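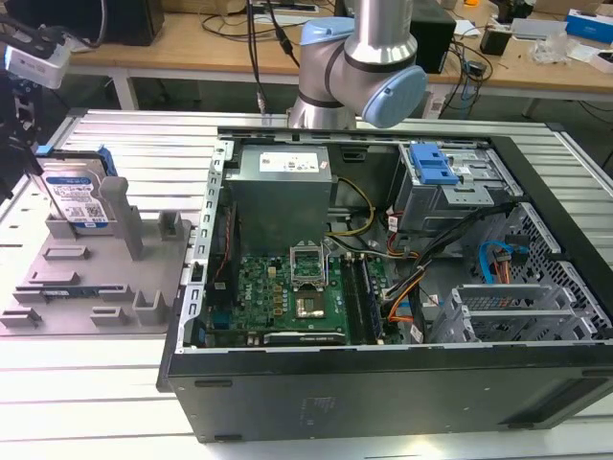 Figure 3. The workcell with an open desktop tower on the slotted table and the parts fixture to its left.

3.2 Workcell and student tasks

The project ran as part of the Bivurora module, a final-year course in which small teams build and program a working robot cell over one term. Our team chose computer assembly. Most earlier teams had worked with blocks or printed parts, and we wanted a task where the parts had been designed for human hands and where a small error in position would matter.

The computer lies on its side with the side panel off, so that the arm can work from above. The case crowds the space inside. Cables cross the route to the memory slots, and the drive cage stands at one corner, which limits the angles from which the gripper can come in. We left the cables as they were for all trials. Tying them back would have made the task easier, but the Dondport workshop, which lent us the towers, told us that its own staff rarely do so before fitting a part.

Parts are held in a plastic fixture beside the case. The hard disk drive stands upright in it, and a small circuit card has its own slot near the front. The fixture was redrawn twice during the term. In the first version the posts were too short and the drive leaned when the table was knocked. The second held the drive well but gripped the card so tightly that the fingers slipped off it. The version used for the results in Section 4 has wider slots.

Each task was split into three stages: pick, carry and insert. Students recorded 100 runs of each task by guiding the arm by hand, and these runs were used to train the controller. A run was kept if the part reached its place without a person touching it, and was otherwise marked as failed and stored separately. Recording took most of March.

3.3 Wrist view

A fixed camera covers the whole table, but the arm often hides the part during the last stage. We therefore added a small camera close to the gripper.

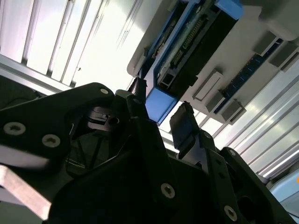

Figure 4. Image from the close-range camera, with the two gripper fingers below a white housing that holds a circuit board.

Bright ceiling panels caused trouble in this view. When the camera faced upwards, the lights washed out much of the background and the black plates of the gripper fell into shadow. Fixing the exposure by hand helped in some positions and made others worse. In the end we left it on automatic and varied the brightness of the training images in software, using the Trundari toolkit already installed on the course machines.

The two views were saved together with the joint positions and the gripper opening. Students checked the timing at the start of each session by closing the gripper once and comparing both recordings. Sessions in which the two did not match were recorded again.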